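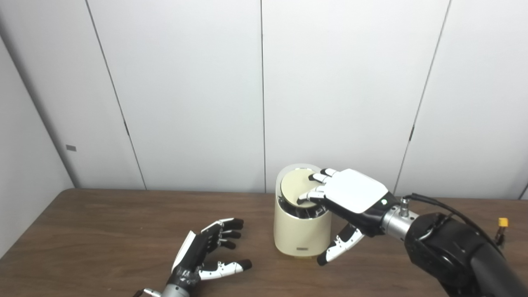

Fig. 1. Two robotic hands over a table with a cream-colored container.

Health Policy and Care Delivery, Unit 2
Paying for hospital-at-home care
Handout prepared by Fiorella Mancuso, 21/01/2018

Hospital at home means that a patient who is sick enough for a hospital bed receives the care in his or her own house. A nurse visits, a doctor is reachable by phone or video, and medicines are delivered.

The main difficulty is payment. Many insurers pay a hospital per admission, and the home is not a recognized site of admission. The hospital must then bill the single visits, and the hours of coordination between them stay unpaid.

Case: the Traduldale program
The district of Traduldale has one hospital and many villages far from it. Its program can hold 10 patients at the same time. The insurer Zuccaro agreed to pay a fixed sum of 300 dollars per patient per day. The sum includes nursing, but it does not include laboratory tests. In our reading, please note who carries the risk when a patient must return to the ward.
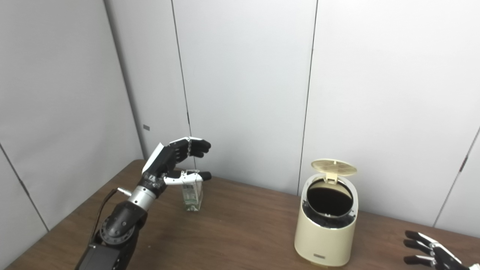 Fig. 2. Robotic hand above a small beverage carton.

Terms to know
Bundled payment: one price for all services of an episode.
Per diem: a fixed price for each day.
Readmission: a new hospital stay shortly after discharge.

For the seminar
Read the Rundport report, the chapter about rural staffing. Write one page on this question: should a per diem be higher for patients who live far from the hospital? Bring the page printed to room 1008.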